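Wilcombe Kitchen and Common Room: Progress Report to the Jandato Fund
April

Dear friends at Jandato,

Thank you for your patience while we got this to you. We meant to write a little sooner, but the month filled up the way it does, and we wanted to have something to tell you beyond "the paint has been ordered." We are happy to say that the paint has been ordered, delivered and for the most part used.

Where we are

When we wrote our application, the common room at Wilcombe was a place people walked through on their way to somewhere warmer. The walls were a tired mustard color, the shelves bowed in the middle, and the kitchen next door had one working outlet and a great many opinions about who was allowed to use it. Your grant was meant to put that right, and I think it is fair to say we are 75 percent of the way there.

The old shelving came out first. We kept the boards that were still straight, and the rest went to the garden group at Lidham, who were very pleased to have them for their raised beds. After that came the slow part, filling and sanding, which took two weekends longer than we had hoped (old screw holes seem to multiply when you start looking for them!).

Surfaces and paint

We went back and forth for quite a while over the color. There was a strong party for pale yellow and a smaller, louder one for green. In the end we settled on plain white for the large surfaces, with the color to come from the curtains and the chairs, and I am so glad we did. It makes even the dull end of the afternoon feel brighter, and the smooth finish should be much easier to wipe down after the children's craft sessions. There is no pattern or lettering on it to date us in ten years' time, either. 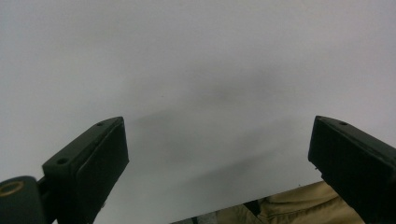

The kitchen

Work next door is a step behind. The new counter from Coppens is in and level, and the cupboards above it are hung, though two of the doors are still waiting for handles. We have 6 new outlets, all tested and signed off, so the kettle and the soup pot can finally run together. The Monday lunch group tried it out and sent back a long list of compliments and a short list of requests, chiefly for a bigger drying rack.

Money

We have 500 dollars left in the materials line. We would like your blessing to put part of it toward the drying rack and part toward felt pads for the chair legs, so that the floor stays as nice as it is today. The furniture line has not been touched yet. We have a quote for 20 stacking chairs and will send it along with the next set of receipts.

Still to do

Curtains for the common room, once the fabric has been chosen
Handles for the last two cupboard doors
A second coat on the window trim
Chairs ordered and delivered
Labels for the kitchen shelves

If any of you are passing through, please do stop in. The kettle is usually on by ten in the morning, and we would love to show you around.

With warm thanks from all of us at Wilcombe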